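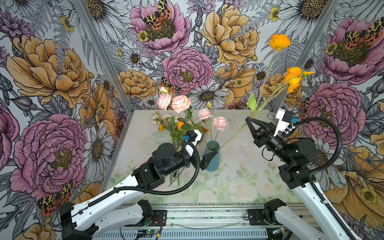
Why do daily soaps end so many episodes on a face? In our sample the close-up held back a reply, so the viewer had to return for it.

Our group watched 36 episodes of the family serial Tostosari and logged 131 scenes. Chae-won Hwang timed the endings and I coded the dialogue. Most quarrels began in the kitchen or the front hall – rarely in a bedroom.
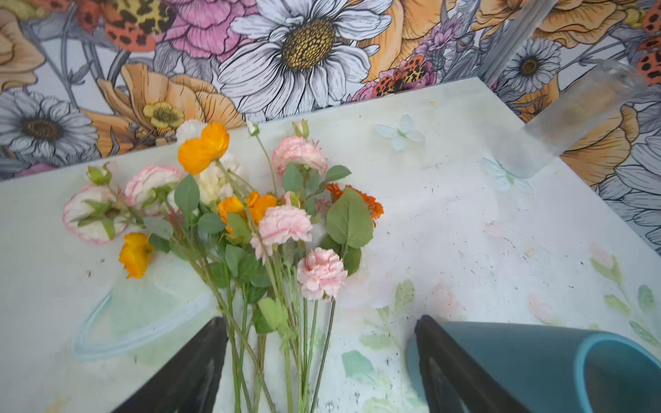 Bradley Treloar disagreed with our coding and wrote that a scene with an overheard phone call should count as a quarrel even if no one raises their voice. We recoded those scenes and kept both versions in the appendix.

The survey went to 200 viewers. Older viewers named the mother-in-law as the lead more often than the bride.
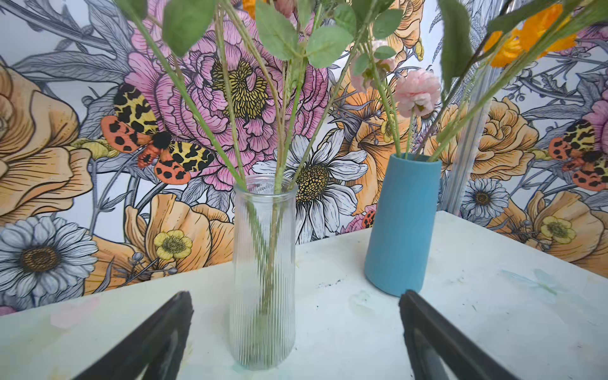
Fig. 3. Glass vase and blue vase, both with stems.

Ok-hee Yoon checked the survey tables.

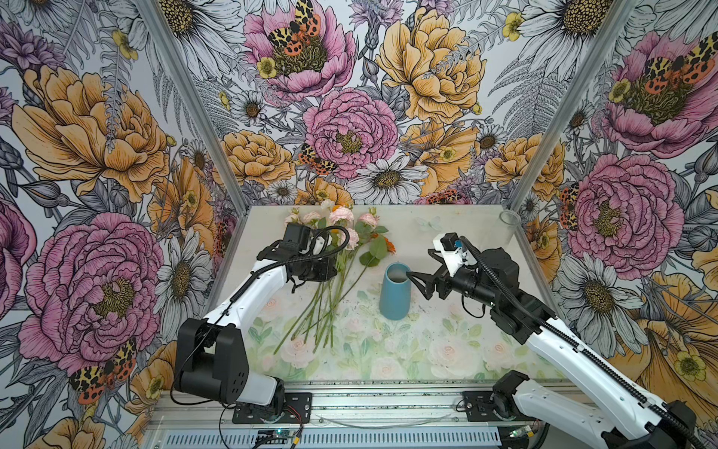

Wedding episodes were the hardest to code, as three plots often share one room. We split them by speaker. Set dressing got its own column, where floral wallpaper on three sides and a blue vase near the middle of a table would go down as two entries, "walls" and "props". The column is still incomplete for the September episodes.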